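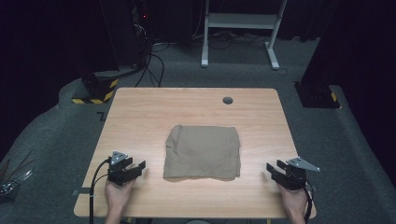 Fig. 1. Stetby pair at the table, folded tan cloth.

Friday, grip pads

Comparing the Stetby hand-held grippers with the older Drakberg set on cloth. Plan is 20 folds per set, same table, same cloths.

Finger view, jaws open over the pale cloth. Pad edges look ragged along the top — check the glue before the next run. 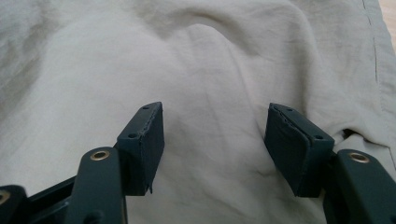 Cloth pick-up

Closing on a raised fold is easier to repeat than closing on flat cloth. Log jaw width at 100 Hz for both sets. Drakberg run still to do.

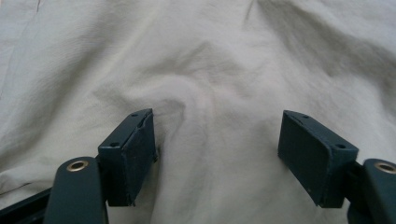

Mfaume would rather change the pads first and start the count again, as worn edges will muddy the comparison. Agreed, new pads on Monday.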